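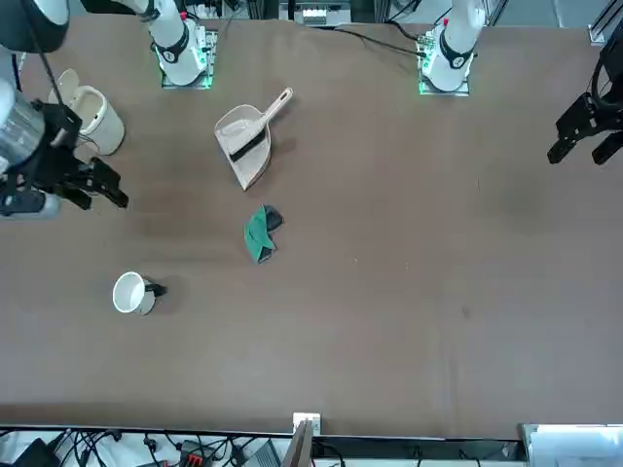

Two-arm bench at Gresdale, tidying task laid out.

Tabletop tidying: left arm drifts off the dustpan handle
Posted by Josefina Lucero, 07/07/2021

I have two arms bolted along one edge of a brown tabletop in our shared workshop. The task is to put the mug, the cloth and the dustpan and brush away. The mug and cloth are fine. On the dustpan, the left gripper closes to one side of the handle, always by about 6 mm. The right arm is accurate everywhere. Both run the same Sandik controller config. I redid the hand-eye calibration twice with no change. What should I check next?
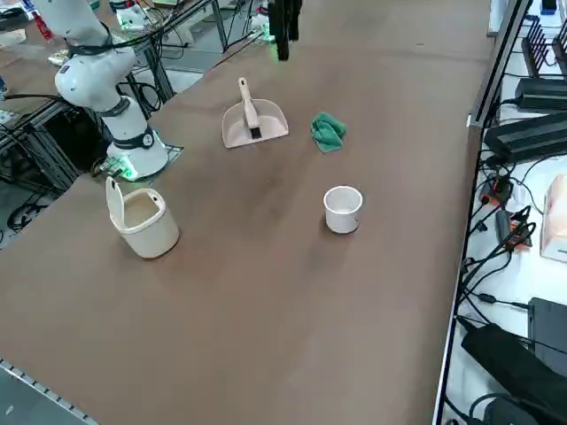

Catalina Saavedra
Workshop member, electronics and motion

A constant offset on one arm is nearly always the base transform. Calibrating the camera again won't fix it if the base position was typed in from a drawing.

Clear the table and tape a printed cross 300 mm from the left base. Touch it with the closed fingertips from four wrist angles. If the error stays put in table coordinates, correct the base entry. If it turns with the wrist, your tool offset is wrong. Check the mounting plate bolts first, and don't copy the right arm's values across.

Separately, tie your cables back before running at full speed.

Arancibia

Had this on my Jinamine build. Mine was a loose finger screw. Could be that.

Josefina Lucero

Error stayed put in table coordinates. Base entry corrected, 91 grasps out of 95 on the handle since. Finger screws were tight.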